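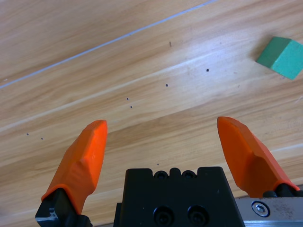
How to retire a buzzword without holding a meeting about it

Every office has a word that has stopped meaning anything. At Grenuvard, where I spent four years in internal comms, ours was "alignment". A search of the intranet found it 1,453 times, once in the canteen menu.

If you have a word like that, you can get rid of it by November. You'll need a search box, a shared page and a thick skin.

Step 1. Pick one word. Only one. People will offer you others the moment they hear what you're up to, and most of them will be words their manager uses.

Step 2. Search for it everywhere staff write things down: intranet, slide decks, job adverts. Copy each sentence into a plain list. Ours ran to 56 pages, and I don't recommend printing it.
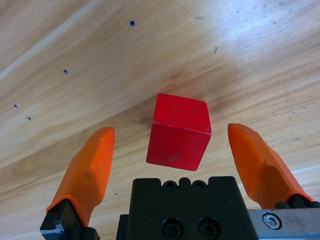
By Margit Szénási
Friday, October 2, 2026
Filed under: Working Together

Step 3. Go down the list and ask what the writer wanted. "We need alignment on the Povden launch" meant "Quyên has to say yes". "Driving alignment across teams" meant that two teams weren't speaking. Write the plain version next to the original.

Step 4. Throw out the sentences that have no plain version. We lost 178 this way and had no complaints, including from the people who wrote them.

Step 5. Publish the list as a swap sheet, old wording on the left, new on the right. Leave the names off. Tươi Nông left them on at Clakellow and ate lunch alone for a while.
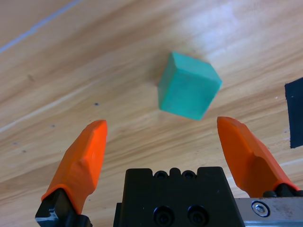
Green cube on a wooden tabletop.

Step 6. Get one senior person to stop using the word in public. Don't ask for a pledge or a launch email – ask them to let you edit their next update. Duyên Giáp did this for us and her monthly post came out half the length. Readership went up, which she took rather well.

Step 7. Search again after a month. The word will still be there, mostly in templates, so fix those next.

One warning: keep an eye on whatever moves in to replace it. We're already seeing a lot of "joined-up".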